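Notebook - stacking task, Etstead robotics club
February, after lunch until they locked the building

Big day! Maribeth rewrote the approach routine over the break and it is so much smoother - the arm comes in high, pauses, then drops straight down instead of swinging in sideways like it did all January. I ran it with the old grip width first (708 in the config, don't ask me what units) and it squeezed too late, so I took it down to 60 steps slower on the close and that fixed it.

Order for the stacking run is pink as the base, blue on top. Masri's team does it the other way around and I still think ours is easier to line up, but we should try both before the meet at Nunddale. 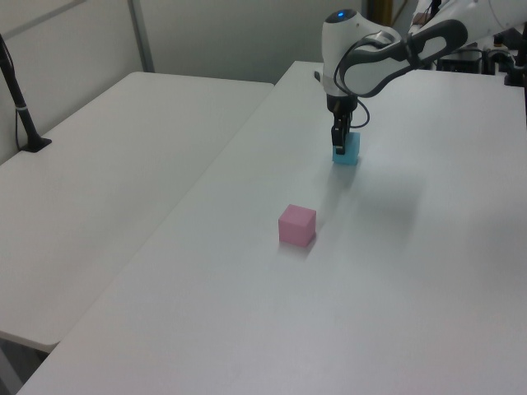 What I want next is a proper release. Right now we open both fingers at full speed and I'd love to see a slow open with a tiny lift at the same time. Maribeth thinks the lift should come after. We'll test hers first (she wrote the thing, fair enough) and then mine.

Other stuff: log file is run 138, saved in the shared folder under "drop straight". The table height in the config was wrong again, so PLEASE check it before you start. Milagros has the rule sheet from Drarnmont and wants us to read the part on restarts.

Left off at the second waypoint. So fun today, can't wait to get back to it.

Comments (3)

Milagros Sarmiento: Restarts are on the back page. Only one allowed per round!

Maribeth Soriano: lift AFTER. you'll see

pk_1711: Could you post the approach routine? Our arm still swings in sideways.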